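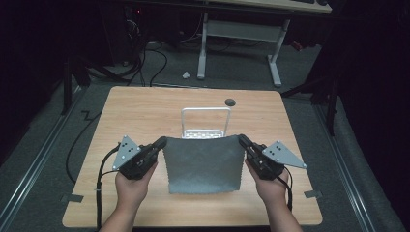
**CLOTHS AND DRYING TRAYS**

Many customers write to the Holico shop with the same questions about our kitchen cloths and the white trays, so we have collected the answers on one page. If you don't find yours, please use the contact form and we will reply within two working days.

### Do I have to wash a new cloth before I use it?

Yes, please wash it once. A new cloth has a little finish on it from the weaving mill and it pushes the water around before it starts to drink it. After the second or third wash it becomes much softer and takes up more.

### Which temperature is good?

We recommend 40 degrees for normal use and 60 degrees if the cloth has touched raw meat or fish. Do not use fabric softener. It stays in the fibres and the cloth will feel nice but dry badly.

### How do I fold the cloth so that it stays flat?

Take it by the two upper corners and lift it until it hangs straight, the lower edge just above the table. Give it one light shake. Then lay the lower edge down first, lower the rest slowly, and smooth it with the flat hand from the middle to the sides. Fold in half and in half again. The small pattern helps you, as you can follow its lines if the fold is going crooked.

### The edge of my cloth is wavy. Is it a fault?

No. The textured fabric pulls together a bit when it is washed, and the edge follows it. You can stretch it by hand: hold one corner, take a fold a little further along with the other hand and pull gently until the edge between them is tight. Do it while the cloth is still damp.
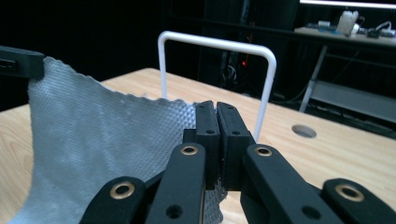 ### A few threads are coming loose. Can I exchange it?

Short threads at the border are normal and you may cut them with scissors, but please don't pull them. If the border opens for more than a finger's width in the first 28 days, write to us and we will send another one. You don't need to return the old cloth - it still makes a good rag for the bicycle or the oven.

### How often should I replace a cloth?

It depends on the household. In my own kitchen one lasts about 16 months, with a change of cloth every evening. When it smells again soon after washing, its time in the kitchen is over.

### Can I lay the wet cloth over the tray?

You can hang it over the handle for an hour. For a whole night it is better on a hook or a rail, where the air comes to both sides. A wet cloth lying on the tray closes the slots and the water stays underneath.

### How do I clean the slots?

Fill the sink with warm water and a spoon of baking soda, put the tray in for half an hour and go through the slots with an old toothbrush. If your water is hard, a little vinegar in fresh water afterwards removes the grey colour.

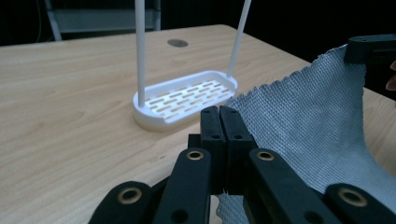 *White tray with drainage slots, grey cloth at the side.*

### Will the tray leave marks on a wooden table?

It can, if water collects under the base. Wipe the wood under it once a day and don't leave it standing on an oiled surface overnight. For light coloured wood I would put a thin mat between.

### Do you sell larger quantities?

Yes, cafés and holiday houses can order from 438 cloths in one colour, in the original mill carton. For 2,000 and more, please ask for the delivery time first. Grey is usually in stock, and the other colours come back in July.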